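Two Networks Are Enough for the Meter in the Basement
By Lizelle Nkuna

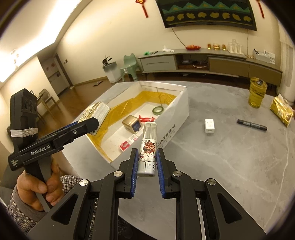
Does a water meter need 5G? A water meter sends a few hundred bytes a day and needs a signal that gets through a concrete wall, so a low-band narrowband network serves it better.

Operators keep selling it otherwise. Sturnik's latest offer to city utilities bundles meters, street lights and parking sensors into one 5G contract, priced per device. The radio modules cost more, draw more current and gain nothing from the extra bandwidth. A battery rated for 15 years on narrowband will not last that long on a module designed for video.

Skendomska took the duller route. Its utility put 3,000 meters on narrowband, with a second operator as fallback. Remzi Canpolat, who ran the rollout, told me most of the work was antenna placement and SIM provisioning. The choice of network took one meeting in January.

The fallback matters more than the generation of the radio. Operators retire networks on their own schedule, and a meter bolted to a pipe cannot be swapped as cheaply as a phone. Contracts should name 2 carriers, state the shutdown notice period, and let the utility move its SIM profiles without a fee. Sturnik's draft does none of this – the exit clause runs to 2 lines and leaves the profile transfer to "mutual agreement."

Utilities should ask for the coverage test results below ground level before they sign. Street-level maps say very little about basements.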